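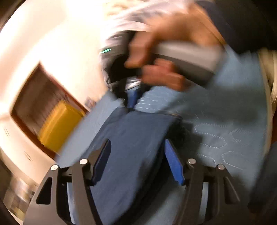
# Rumden Robotics Club – Folding Project

The club spent August on a single job: handling cloth with a two-finger hand-held gripper. Members took the grippers home and worked on beds, couches and kitchen tables. The goal was 2,000 clips by the end of the month, and we ended up with almost that many.

**Bedroom work.** Navy fabric, already folded, between the blue finger pads. Thick bundles like this were easier to grip than a single layer – most members started with them.

**Who did what.** Yareli Tapia wrote the task list and checked the clips. Tiburcio Cárdenas looked after the grippers and replaced worn pads. Each member signed up for 100 clips.

**Next.** We will go through the clips on Saturday in the Liltow building, upstairs. Bring your gripper, the charger and your log sheet. New members can borrow one of the 2 spare sets from Tiburcio.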